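**Sukholm introduces Plitier, a worktop cloth for kitchens with molded upstands**

Friday – Sukholm will add a kitchen cloth, Plitier, to its Windik surface care range in June. The cloth is intended for daily wiping of pale continuous worktops, including those where the counter turns up into a raised lip at the wall.

Plitier is a long-pile cloth in pale green. It is supplied flat at 406 mm square and has a mass of 43 g. The pile is the same on both faces. The cloth can be folded, bunched or worn over the hand as a mitt, and no backing or frame is required.

Recommended practice is to wipe from the rear lip toward the front edge and to finish at the corners. Bowls and other light items may stay on the counter and be shifted as work proceeds. Burners must be off and cool before the counter next to a stove is wiped.
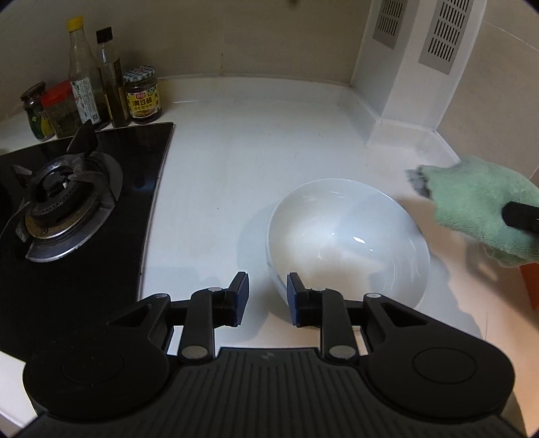
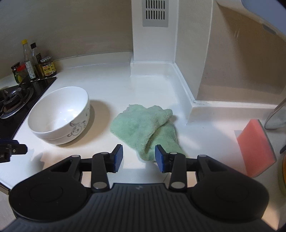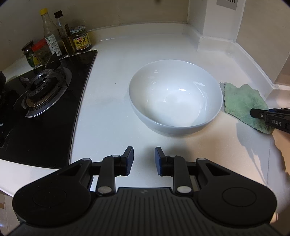 White countertop, white bowl and green cloth, in all three views.

## Care and service life

Plitier is machine washable at low temperature. Fabric softener should not be used, as residue reduces absorbency. In tests by Kozłowski, the textile laboratory retained for the Windik range, samples were taken through 1000 wipe cycles on a white composite panel. Pile loss was recorded at 870 cycles and remained within the limit set for the range.

The cloth is not intended for use on hot surfaces or with undiluted bleach. Dried residue should be loosened with a separate scrubbing pad before the cloth is used.

## Availability

Plitier will be sold singly through existing Windik stockists. Trade cartons can be ordered from the same date. The data sheet and washing instructions are available from the Sukholm press office on request.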